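The case for folding on the bed

Rakiya Idahosa packs on a Saturday morning, before anyone else in the house is up. She has tried the kitchen table and the floor of the landing, and has gone back to the bed both times. A bed is wide and soft, and nothing slides off it.

She starts with the awkward things: shell jackets, anything with a hood, anything with cords. Then come the bags they travel in. 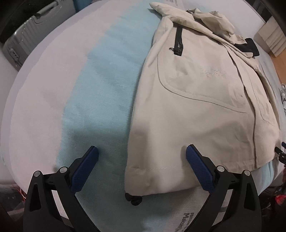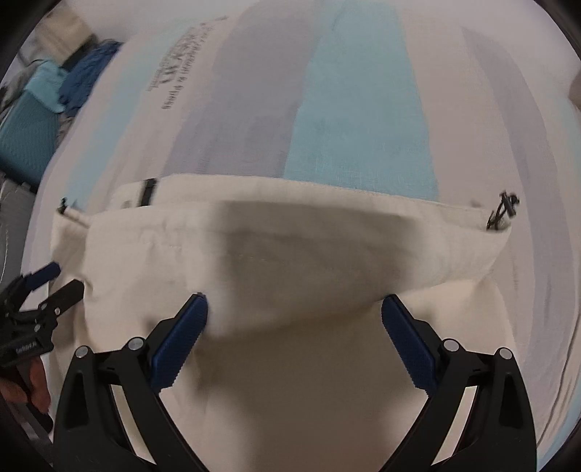 A beige nylon jacket folded on the bed, and a cotton canvas drawstring bag.

Should a shell jacket be rolled or folded?

Folding is better for most of them. A tight roll puts creases across the zip and pushes the toggles into the fabric, and the marks can stay for days. Close the zip, lay the jacket face down, bring the sleeves in flat and fold the body over once. The hood goes down last, over the collar.

Omolara Odukoya ran the alterations counter at Okafor, a small outdoor clothing shop, for 7 years, and she agrees about the hood. Most of the jackets she saw came in with broken cord stoppers. People pulled a jacket out of a full bag by whatever part they could reach, and often that was a cord. A new pair of stoppers cost £2 and took her a few minutes to fit.

Her other advice concerns the bag. She prefers plain cotton to anything waterproof for storage at home, as a jacket put away slightly damp has some chance of drying. Trirnden sells a heavy canvas one for £92, and she thinks that is far too much. Her own came free with a pair of boots – she has washed it so often that the cord has had to be replaced.

Idahosa keeps her bags in a drawer, flat, with the cords tucked inside. On the morning of a trip she smooths each one out on the sheet, opens the neck as wide as it will go and slides the jacket in with the fold first. The cord is pulled until the neck closes, and no further. A bag drawn too tight turns into a ball and takes up more of the suitcase than the jacket would have done loose.

She leaves for Drekutis in May, with one case and two jackets. The heavier one will be worn on the train.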